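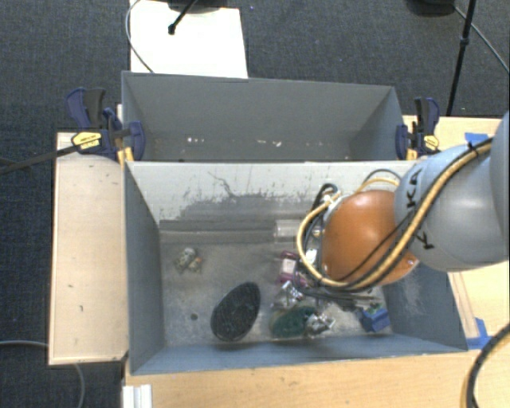
Drolstead Walking and Travel Club
Minutes, 2025-09-28

Present: Mawar Wuisan (chair), Sulastri Rahman (minutes), Haziq Wijaya, Yuk-lan Tse
Apologies: Aurelio Valdovinos

1. Minutes of the last meeting
Approved with one correction. The bus left from Cesness church, not the library.

2. Temple and old quarter visit
Haziq reported that 19 members have signed up. The coach has 20 seats, so one place is left. The temple asks visitors to cover their shoulders and take off their shoes at the door. Photos are allowed in the courtyard only. Yuk-lan asked if lunch could be eaten at the temple kitchen. Haziq will call and find out.

3. Guide
Aurelio sent a note saying the guide can do a tour of three hours in English. A Spanish tour would have to be booked separately. Agreed to take the English tour.

4. Overnight stay
Three members want to stay the night. Sulastri has a price from the Khoo Guest House but no answer yet on parking. Held over.

5. Other business
Mawar still has a blue umbrella left on the Sturnonow trip.

Actions
Haziq: temple lunch, coach deposit
Sulastri: guest house parking
Aurelio: confirm guide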